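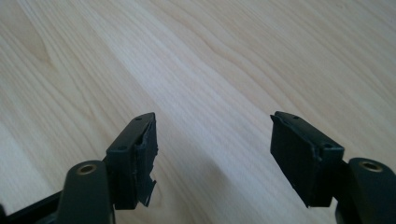

The Murnard Community Workshop will replace the work surfaces in its main hall before the spring program begins, the center announced on 3 January 2026. The project covers 30 tables, most of them in daily use by the furniture repair and home craft classes. The new tops will keep the pale wood finish of the present tabletops, which members favored in a survey held last fall. The old tops will be sanded and passed on to the Skastska branch, where they will serve as shelving.

Work will be carried out by Daza, a local joinery firm, and is expected to take more than 90 days. Classes will continue during this period in the Roka annex - enrolled members need not register again. Evening sessions will keep their usual hours.

The center received 583 replies to its survey. Storage and lighting were also raised, and both will be considered in a second phase of work planned for May. Members who keep materials in the main hall are asked to collect them from the front desk before the tables are removed.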